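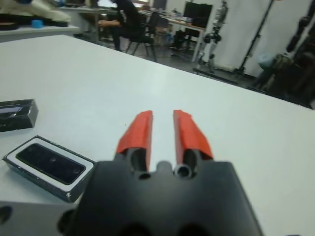 Black gripper, red-orange tips, white table

Trosico package refunds — did anyone get the full amount?

jpuma_travels
Booked flights plus hotel through Trosico in May. They dropped the hotel and moved us to one 40 minutes from the beach, so I canceled. Paid $2,869, got back $2,711. The missing piece is called a "file adjustment." I'd love to meet this file.
Jairo Puma

irv_window_seat
Did you cancel, or did they? If you clicked the button yourself, their terms treat it as your choice.

jpuma_travels
I clicked it. The email said "accept or cancel" and gave me until 6 p.m.

Rana64
Then I'm with Trosico on this one, sorry. You had a choice and you made it. Read the terms before you pay, not after.

yaneth_r
Disagree with Rana64. Swapping the hotel is a big change to what he bought. I sold packages at a storefront in Irville for years and we gave every cent back when the hotel fell through. Grumbling, but we did it. Ask for the fee in writing, with the clause number. We had to dig ours up more than once.
Yaneth Ríos

Rana64
Storefront rules aren't website rules.

yaneth_r
The customer's money looks pretty similar in both.

dunes_and_delays
Dremik did the same to us, only their fee was $64 and they called it "goodwill handling." I let it go. My wife has not.

irv_window_seat
Did you try your card company?

jpuma_travels
Been on hold nearly the length of the flight. Trosico chat now says I need a form, and the link to the form goes to their page of spring deals. Some decent prices on there, I'm sorry to say.

yaneth_r
Don't you dare.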